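Bakery bag

A bakery bag is a paper bag in which bread, rolls, pastries and other baked goods are handed over the counter and carried home. The name covers everything from the flat slip that holds a single bun to the tall, square-bottomed bag that will stand up by itself on a kitchen table, and in everyday speech it is stretched to cover any paper bag of the same general look, whether or not a loaf has ever been near it. In a great many homes the bag goes on to a second life as a carrier for packed lunches, picnic food and assorted snacks, and this later use has grown into something of a household custom of its own.

The bakery bag is a near relation of the grocery sack and the sweet bag. It differs from the first mostly in being narrower for its height, and from the second in being a good deal bigger, although the borders are hazy and shopkeepers have never troubled themselves very much about where they lie.

Names

"Bakery bag" is the usual term in the catalogues of paper merchants. Older bakers in Larnavell and the villages near it say "loaf poke", and the tall kind was once known there as a "stander". "Bread sleeve" is best kept for the long, open-ended wrapper made for sticks of bread, from which a few inches of crust are meant to poke out. A bag with a clear strip let into the front is called a window bag or, in some price lists, a film-front.

History

Before ready-made bags were cheap, bread in Larnavell went home in the customer's own basket or cloth, or simply tucked under an arm. Small goods were wrapped in a twist of paper, and a good twist was one of the first things an apprentice learned. The earliest written mention of bags in the town is in the day book of the Simard bakehouse for 1862, where an order for "300 paper pokes, the plain sort" is entered between a bill for salt and a note on the mending of an oven door. The pokes were evidently thought something of a luxury, and for several years afterwards they appear only in the weeks before Easter.

The flat bottom came later and changed matters considerably. A bag that can stand leaves both of the server's hands free, which counts for a lot at a busy counter with the queue out of the door, and it keeps soft things such as iced buns from being squashed against one another. The Zatska paper works, which supplied most of the district, kept both the flat and the square-bottomed kinds on its list for decades, and the flat ones sold steadily to customers who had always had them and saw no cause to change.
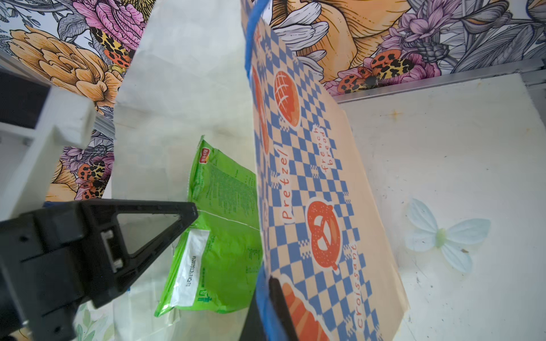

Printed decoration

The plain brown or white bag has never gone away, but many bakery bags are printed, and the printing tends to run along comfortably familiar lines. Checks and gingham patterns are great favourites, blue and white above all, for their suggestion of tablecloths and tea towels. Drawings of the goods themselves are nearly as common, usually done in one or two warm colours with a few simple strokes for the crust. A scored round bun, a pretzel dotted with white salt and a croissant make up a typical group, set out in orange on tan paper with each name lettered close by.

A feature that puzzles people who stop to look is that the lettering seldom all faces the same way. On the kind just mentioned, "Pretzel" and "Croissant" run vertically while "french bread" may be seen upside down next to its bun. Scattered designs of this type are known in the trade as tossed prints. They have a practical side, in that the paper can be cut and folded with little regard to which way up the drawings fall, and they look perfectly cheerful from any side of the table. Paora Whitcombe, whose short book Bags and Wrappers of the Larnavell Counter is still the fullest account of the local designs, records 469 different printed bags from the town and its surroundings, of which he judged well over half to be tossed prints. His count has been gently disputed. Polyxeni Sfakianakis pointed out in a later article that he had listed the same Bodus gingham twice, once in a faded state.

Paper and construction

Most bakery bags are made of a single layer of kraft paper, bleached for white bags and left alone for brown or tan ones. The paper wants to be stout enough to stand and soft enough to fold without cracking. For goods with butter in them a greaseproof lining may be added, or the paper may be treated on the inner face. An untreated bag with a warm croissant in it will show a clear patch of grease within minutes, and plenty of people regard this as part of the pleasure.

The parts of a square-bottomed bag are the face, the back, the two gussets at the sides and the base, which is folded over itself and pasted. The gussets allow the bag to be stored flat and then opened into a box shape, either with a sharp shake (the method of the practised server) or by putting a hand inside and pressing out the corners (the method of everybody else). The top edge is often cut with small teeth. Twisted paper handles are found on the larger sizes, though a bag with handles is apt to be classed as a carrier.

Use in the home

Once the bread has been eaten the bag is generally folded along its old creases and put away in a drawer, from which it emerges when something has to be carried. Its height suits it well to packets. Crisps, biscuits, small bags of sweets and the like can be dropped in on end, and the stiff sides hold them upright so that the tops are easy to get at. Deirdre Mulcahy's household manual A Drawer for Everything gives several pages to the matter and recommends a settled order of packing: heavy and hard things first, flat packets against the sides, and anything light or easily crushed saved until the last. She is firm on the point that a bag should never be filled past the place where the top can be turned over twice, but this advice is cheerfully ignored wherever snacks are being packed for children.

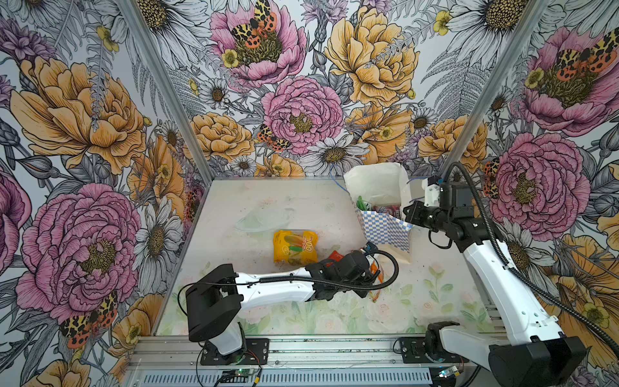 Doubling is the practice of putting one paper bag inside another before it is filled. It is an old habit, going back at least to the time when bags were thinner than they are now, and it was once done as a matter of course for anything heavier than a couple of loaves. The inner bag takes the weight and rubbing of the contents and the outer one supports the sides and base. Often the two do not match at all, and a plain white bag set inside a blue-and-white checked one, its top folded open and a brightly coloured packet or two sticking up out of it, is a very usual sight at a table where food is being got ready to go out. Folding back the top in this way makes a cuff that keeps the mouth open during packing, and it can be turned up again afterwards. Mulcahy calls the arrangement "a coat and a shirt", and suggests keeping the prettier bag for the coat.

Bags containing a mixture of packets are known in Larnavell as lucky pokes and are given out at school outings in May, a custom kept up by the primary school under its former head, Kwabena Mahama, who is said to have packed a fair number of them himself the evening before. The contents are not fixed, but by long agreement no two neighbouring children should have quite the same, and a certain amount of swapping is expected on the coach.

Care and reuse

A paper bag will last through a surprising number of outings if it is kept dry. Damp is its great enemy, along with fruit that has been allowed to go soft. Crumbs should be shaken out before the bag is put away, and a split gusset can be mended with a strip of paper and a little flour paste, although most people reach for sticky tape. A bag too worn to carry anything may be used to ripen pears, to cover a schoolbook, to drain fried food or to start a fire. Plain paper bags can usually go in with household paper for recycling, while those with a film window or a waxy lining need to be taken apart first or kept out.

Collecting

Printed bakery bags are collected in a modest way, chiefly by people who already collect other kinds of wrapper. Flat, unused examples are preferred. The largest gathering from the Larnavell district was made by Vaughan Harawira and holds around 4000 bags, many of them duplicates, stored in drawers built for maps. It includes a long run of Simard bags in several shades of blue, the full Zatska range of ginghams and one bag, much admired, on which the croissant has been printed over the top of the pretzel.

See also

Bread sleeve
Gingham
Greaseproof paper
Packed lunch
Paper bag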